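Chapter marker (audio)

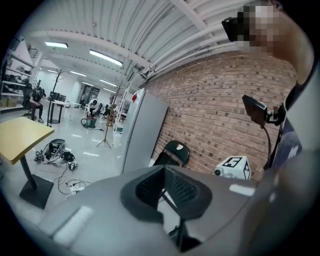
A person in a dark navy shirt, with a black device held at eye level.

A chapter marker is a labeled point in time inside an audio file, used in podcasts and audiobooks to let listeners jump to a given section. Each marker holds a start time and usually a title. Some formats also allow an end time, a web link or a picture.

Storage

Markers can be written into the audio file itself or kept in a separate text file that the feed points to. Embedded markers travel with the download and work offline. Separate files are easier to correct after an episode has been published, but the player must fetch them.

Players that do not support chapters ignore them and play the audio as usual.

Use

Interview shows tend to place a marker at each change of topic. News shows place one at each story. The weekly program Skudville, edited by Noémie Girard, uses 7 or 8 per episode and repeats the titles in its show notes. Its archive held 398 episodes with chapters as of October 29, 2024, out of a total of 479.

Inserted advertising

Advertising added at the time of download changes the length of a file, so fixed start times can drift. The hosting service Simard shifts the later markers to match. Dumonholm leaves them unchanged, and shows hosted there often place all their advertising at the end.

See also

Show notes
Audio bookmark
Grallusitz (podcast player)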